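28 January 2019
By Anisa Nasution

How Woven Cloth Is Made, and Why It Has Fringe

A piece of cloth looks like one flat thing. Look closely at a tablecloth or a dish towel and you will find that it is made of many separate threads. The threads cross each other. Making cloth this way is called weaving.

Two sets of threads

Woven cloth needs two sets of threads. The first set is called the warp. Warp threads run the long way and are stretched tight before the weaving starts. The second set is called the weft. Weft threads run from side to side, and the weaver puts them in one row at a time.

The warp has to be tight so that it stays in order. The tool that keeps it tight is a loom. A loom can be as large as a bed or as small as a piece of cardboard with notches cut in two edges.

Over and under

The simplest pattern is plain weave. The weft thread goes over one warp thread, under the next, over the next, and so on to the end of the row. On the way back it does the opposite. Where it went over before, it now goes under. This locks the threads in place. If every row were the same, the weft could slide out.

A weaver can also go over two threads and under two, moving one thread to the side on each row. This makes slanted lines and is called twill. Most blue jeans are twill. The slanted lines are easy to see on the inside of the leg.

Threads do not have to be cotton or wool. Strips of grass, reed, cane, bark or paper can be woven by the same rules. These strips are stiffer than thread, so the result is stiffer too. It can be used for mats, baskets, chair seats and screens.

Packing the rows

After each row, the weft has to be pushed down against the row before it. This is called beating, although it does not need much force. A big loom has a part called a reed, which looks like a long comb closed at both ends. A small loom can be used with an ordinary comb or a fork. The teeth go between the warp threads and press the weft down evenly.

How hard you beat changes the cloth. Tightly packed rows make thick cloth that does not bend easily. Loosely packed rows make thin cloth that lets light and air through.

Where the fringe comes from

When the weaving is finished, the cloth has to be cut off the loom. The warp threads stick out past the last row. If they are left alone, the last rows begin to come apart. There are two common ways to stop this. One is to fold the edge over and sew it down, which makes a hem. The other is to tie the loose threads together in small groups. A row of tied or hanging threads is called fringe. A thicker bunch is called a tassel.

Fringe can also be added later as a separate strip. To tell the difference, follow one thread with your finger. If it goes on into the cloth, the fringe is part of the warp. If it stops at a line of stitches, it was sewn on.
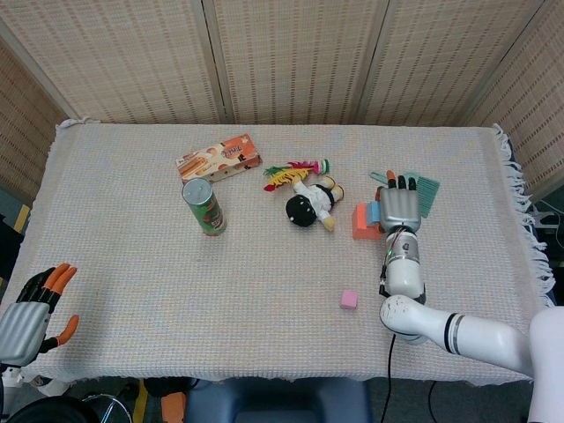 Try it: a small cardboard loom

You need stiff cardboard, a ruler, scissors, string, yarn and a comb.

1. Cut 8 notches in the top edge of the cardboard and 8 in the bottom edge. Line them up with the ruler. Ask an adult for help if the cardboard is thick.
2. Tape one end of the string to the back. Bring it through the first top notch, down to the first bottom notch, around behind to the next one, and up again. Keep going until all the notches are used. Tape the other end to the back.
3. Cut 50 inches of yarn. Weave it over and under the strings. At the end of the row, turn and go back the opposite way.
4. Push the yarn down with the comb after every row.
5. When you run out of yarn, start a new piece and overlap the two ends by 3 strings.
6. Stop well before the top. Cut the strings at the back and tie them in pairs, close to the weaving.

If the sides of your weaving curve inward, the yarn is being pulled too tight at the turns. Lay each row in a low arch before you comb it down. The arch gives the yarn enough length to go over and under without pulling.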